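Drenar Cell, Workshop Notebook
14/11/2023
Subject: Unplanned stop of the right arm during sorting trial

The trial was a repeat of the parts-sorting task set out in the Tralesier work plan. Both arms were to place small hardware and brake parts into the divided metal tray. Speed was limited to 60 percent on both sides, as in the May trials.

The right arm entered a protective stop on cycle 200. The controller logged a joint torque fault at the wrist. The left arm did not stop with it and completed its current move before the operator pressed the emergency stop. No one was inside the marked area and no parts were damaged. The second point is the more serious of the two. Under the cell rules, a stop on either arm must halt both.

Power was removed and the cell was locked out before inspection. The wrist turned freely by hand with no roughness. Attention then moved to the external cable on the right arm, which hangs in a loop over the mat and can be drawn tight when the wrist rotates toward the tray. This is the likely cause of the torque reading -- it has not yet been reproduced.

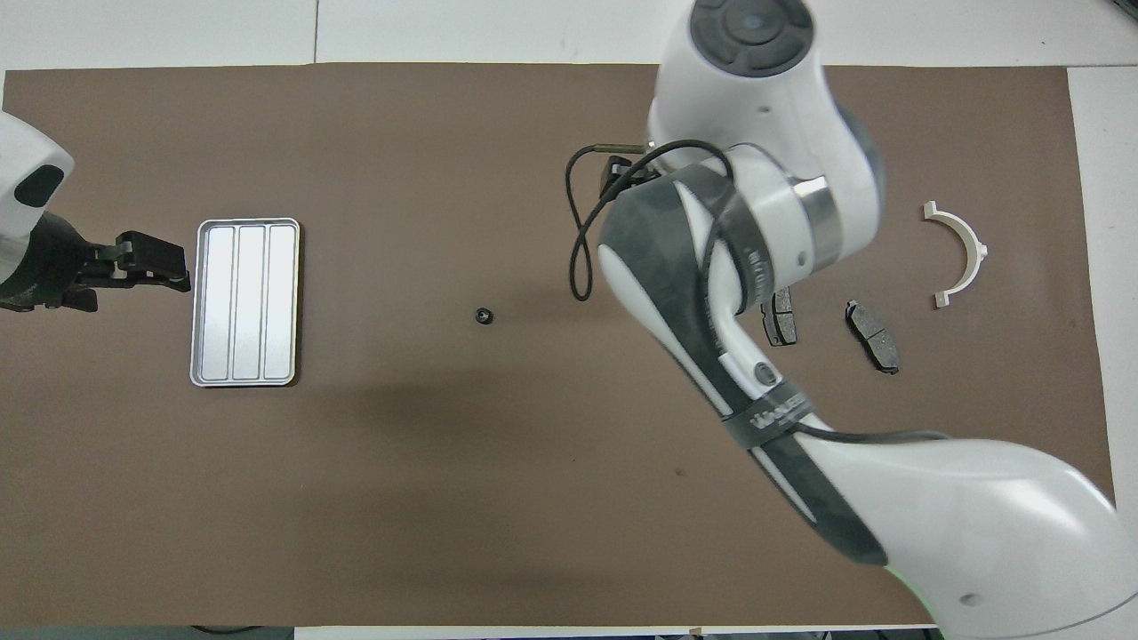 Findings on the stop link

The Wumbei safety relay was tested separately and switched correctly. The fault was traced to the Ulance interface module, where the input for the right arm had been left in monitor-only mode after the last software update. In that mode the event is recorded but not passed to the left arm. The update checklist does not include this setting.

Actions

Input returned to active mode. Stop link tested four times from each side, with both arms halting every time.

Cable to be rerouted closer to the forearm and secured at a second point. Until this is done, wrist rotation on the right arm is limited in software.

Checklist to be amended so that the stop link is tested after every update.

The cell remains out of automatic operation. Manual jogging at reduced speed is permitted with a second person at the emergency stop. Fault log saved under entry 4000.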